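These notes cover the table-work recordings that came with our trial of the Nemley food-handling kit, sold by Brinkmann. Raquel Calado ran the trial and I wrote this card. We paid for the kit and owe the vendor nothing.

## What's in it

- 245 episodes, wrist view only
- One table, green cloth, pink plate, clear plastic container
- Sandwich items: bread, cheese, ham, bacon, lettuce
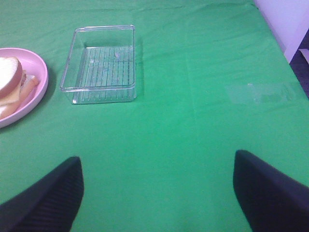 Brinkmann's brochure says the kit is "kitchen ready." I'd like to know whose kitchen. Every episode uses the same cloth and the same lighting, and the operator drove the arm by hand for all of them. A policy trained on this may learn the tablecloth as much as the task.

## Known problems

- Thin, floppy items are the hard part, and the spec sheet only gives grip figures for rigid blocks.
- Success labels were entered by the operator. Romain Deschamps rechecked 40 episodes in July and disagreed with several.
- The wide-open fingers take up both lower corners of the view. Crop with care.
- The quote was 1,992 euros without the wrist mount, so read yours closely. 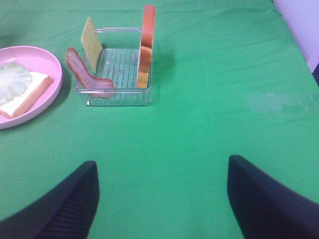 **Can I use these recordings to compare Nemley with another gripper?**

Only loosely. We have no matching set from a second gripper, and the labels need a full recheck first.

## Contact

Send label corrections to Raquel with the episode number. Please don't send us vendor slides.

Last edited 1 October 2025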